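A segunda vida do casaco

Em Plelodville o inverno acaba sempre da mesma maneira: com um monte de roupa em cima de uma mesa. Casacos que já não fecham, parkas que largaram o fecho, impermeáveis que deixaram de o ser. Durante anos foi tudo para o contentor. Agora nem tudo.

A Ernico abriu em janeiro, numa antiga loja de ferragens da rua de baixo. Duas máquinas de costura, uma prensa, um balcão comprido. Arranja-se roupa, ponto. Não se vende nada novo, nem linhas. No primeiro mês entraram 3262 peças, número que está escrito a giz à porta e que ninguém na rua esperava.

O grosso é roupa de exterior. Faz sentido. Uma camisola rota ainda se usa em casa, um casaco roto deixa passar o vento e pronto, encosta-se. E é o mais chato de arranjar: costuras seladas, forros presos em sítios onde a mão não chega, tecidos que não perdoam o buraco da agulha. Enganou-se no ponto, fica lá o furo para sempre.

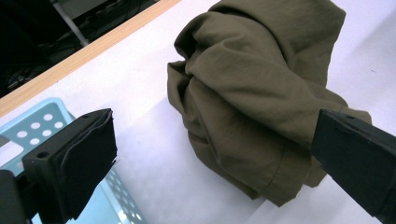
Pois, mas o arranjo sai mais caro do que o casaco, escreveu uma leitora quando publicámos na net a primeira nota sobre a oficina. Paguei por um fecho quase o que me pediam por uma parka nova nos saldos, e ainda esperei três semanas.

Tem razão, em parte. Um fecho inteiro leva tempo: descoser, limpar a linha velha, alinhavar, coser dos dois lados sem ondular. O fecho em si custa pouco, paga-se a mão. E a mão, quando é boa, está ocupada. Na Ernico a espera anda mesmo nas três semanas e em época de chuva ninguem promete nada.

A conta muda se olharmos para os anos. Um casaco decente, tratado, aguenta sete invernos sem drama. O barato dos saldos raramente chega ao terceiro. Quem compra dois para não arranjar um, no fim pagou mais. Mas é preciso ter o dinheiro do arranjo agora, e essa parte os artigos sobre moda sustentável costumam saltar.

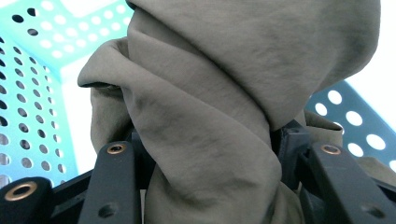
Depois há o problema das peças. A Fortin, armazém de retrosaria que abastece meia região, deixou de ter cursores avulsos para fechos mais antigos. Ou se troca tudo ou se vai buscar a um casaco morto. Na oficina há uma gaveta só disso – cursores, molas, puxadores, cordões – e é a gaveta mais aberta da casa.

O bairro de Warkis quer copiar o modelo, com uma diferença: noites de ensino. Levar a peça, sentar, aprender a fazer a bainha. Coisas simples primeiro. Botões, bolsos descosidos, punhos gastos. Selar costuras fica para quem tiver paciencia.

Conselhos, já que perguntam sempre. Lavar antes de entregar. Esvaziar os bolsos – sim, todos, o de dentro também. Não colar nada em casa, a cola rápida endurece o tecido e depois não há agulha que entre. E trazer o casaco em março, com a oficina mais calma, em vez de esperar pela primeira chuvada de outubro.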